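Ensinar robô ainda é trabalho de mão

Escrevo isto correndo, entre um lote e outro, porque me pediram opinião e eu tenho opinião. Teleoperação não é gambiarra. Não é etapa provisória até chegar coisa melhor. É o serviço. Quem acha que é só mexer num controle nunca passou uma tarde tentando fechar uma garra em volta de uma fruta sem esbarrar nela antes.

Trabalho na Cerneck desde fevereiro. Antes disso programava trajetória na unha, ponto por ponto, tudo em planilha. Funcionava, enquanto a peça ficasse no mesmo lugar. Mudou a peça, mudou tudo, e lá ia eu refazer.

Hoje é outra conversa. A gente mostra. Pega o controle, leva a garra até o objeto, fecha, levanta, solta. De novo. De novo. No projeto Jidden foram 332 demonstrações numa tarefa só, pegar e soltar, coisa que uma criança faz sem pensar. Joguei fora quase 32. Hesitação demais, garra torta, mão cansada. Devia ter jogado mais.

E aqui começa a minha briga. O Benjamín Ibarra, que cuida do treinamento, quer volume. Quanto mais demonstração melhor, o modelo que se vire com a sujeira. Eu acho que não se vire coisa nenhuma. O robô copia o jeito da gente, inclusive o vício. Eu tinha mania de parar um instante antes de fechar os dedos, para conferir. Pois o robô aprendeu a parar. Parava sempre, até quando não tinha o que conferir. Levei dias pra entender que o defeito era meu. 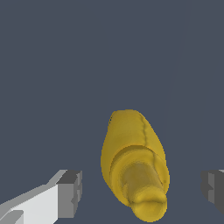 Outra coisa: simulação. Tem colega que torce o nariz, diz que objeto renderizado não pesa, não escorrega, não amassa. Verdade, em parte. Mas em simulação eu erro de graça. Derrubo, reinicio, mudo o ângulo, tento de novo, e ninguém precisa catar nada do chão. Pra treinar o operador, e insisto nisso, treinar o OPERADOR, não conheço coisa melhor. Aprende-se a profundidade, por exemplo. Na tela você jura que está alinhado e está dois dedos pra frente. Só errando muito.

O que a simulação não dá é o tato. Por isso defendo misturar. Começa no simulado, depois vai pra bancada e pega o robô pelo braço, guiando com a mão mesmo. Foi assim que fizemos na célula de Palma e o pessoal novo pegou o jeito em 4 dias. Guiar com a mão cansa o ombro, atrapalha a visão, mas dá uma noção de força que controle nenhum me deu até hoje.

O Sơn Triệu discorda, acha que guiar com a mão ensina movimento que o robô sozinho nunca faria. Tem razão em alguns casos. Punho virado, cotovelo em posição esquisita. Mas aí é questão de instruir quem demonstra, não de abandonar o método.

Agora a parte que me irrita. Quem demonstra ganha pouco e não aparece. No relatório da Trusari, três páginas sobre arquitetura do modelo e uma linha, uma, sobre os operadores. Nem o nome deles. Três pessoas, turno da noite, fazendo o mesmo gesto até as onze. Se o robô pega bem uma fruta é porque alguem ali pegava bem. Devia constar.

Queria também pausa obrigatória. Depois de uma hora no controle a qualidade despenca, eu vejo nos meus próprios registros. As piores demonstrações são as do fim da tarde, todas. E são justo essas que ninguém revisa, porque todo mundo quer ir embora.

Então é isso que eu peço: menos demonstração e mais bem feita, gente descansada, nome no relatório. Já mandei pro Benjamín, ele respondeu que lê quando acabar o lote. O lote acaba às sete.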